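Bellamy Archers Help Board
Shooting seated: limbs, stabilizers and the 60 meter question
Posted 6 October 2024 by flodau_kid
2,101 views

Hi all. I shoot recurve from a chair (wheelchair user since my teens, archery since last year) and I've been entered in the outdoor round at Donport next June. I'm thrilled and also a bit panicked, because everything I've done so far has been indoors at short distance and now I have to get arrows out to 60 meters without hitting my own wheel.

My problem is the bottom limb. When I'm at full draw it's fine, but after the shot the bow rolls forward and the lower tip smacks the push rim on my left side. Not every time, maybe when I'm tired. I've tried turning the chair more side-on, and that helped the limb but wrecked my shoulder line. Somebody at the club told me to get a shorter bow. Somebody else told me a shorter bow would pinch my fingers and I'd hate it. So which is it? Also, do people shoot with a long rod and side rods from a chair or just the long rod? I have the long rod only and it feels nose heavy.

I get two evenings a week at the Flinside range and the rest of my practice is a stretchy band in my bedroom, so I can't just try twenty setups. 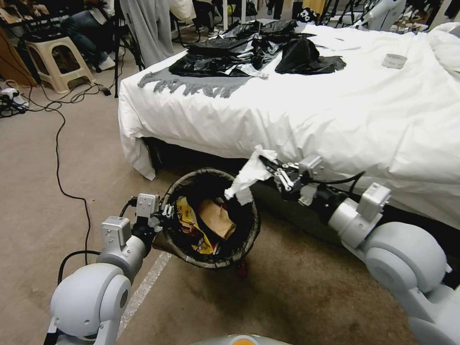

The bedroom, bin side of the bed.

Any help is welcome, even if it's "buy a different chair" — I'd like to hear it now and not in May.

3 replies

Marlene Fröhlich
Hi, and well done for entering! I've shot seated for a long time and I'd leave the bow length alone for now. Your limb hitting the rim sounds to me like a sling and bow hand thing. If you're grabbing at the bow when you release, it comes down and back toward you, and it gets worse when you're tired, just like you said. Get a finger sling, set it a little looser than feels safe, and let the bow jump out before it swings. Have someone film you from the front for a couple of ends.

On the chair angle, go back to where your shoulders were good and then move the chair in tiny steps, two or three arrows at each spot. Mark the floor with tape when you find it. I still use tape indoors, and outdoors I push a golf tee into the grass by each front wheel. Check your brakes too (mine used to creep and I blamed my sight for a month).

Side rods are fine from a chair if they don't foul anything. I have one short rod on the side away from my wheel and a bit of weight on it, and that took the nose heavy feeling away. Borrow one before you spend money. And read the event rules about strapping and backrest height early, then email the organizers with whatever you're not sure of.

backyardgold
Shorter bow. Did it years ago and never hit anything again. You get used to the fingers.

tenring_tess
I'm a standing archer so take this with salt, but on the distance part: what draw weight are you on? If your sight is already near the bottom of the bar at 50 you may run out of room before you get to 60. You can bring the sight bar in closer, or go up 2 pounds on the limbs, but do that over the winter and slowly. The bedroom band stuff is good for this. Hold at full draw position for a slow count, rest longer than you held, do it again. I'd also agree with Marlene about filming, it's the cheapest coach there is.

flodau_kid (original poster)
Thank you!! I'm on 28 pounds, sight is low but not at the bottom yet. Ordering a finger sling tonight and I'll ask at Flinside if anybody has a side rod I can borrow. Will check the brakes as well, the left one is kind of lazy now that I think about it.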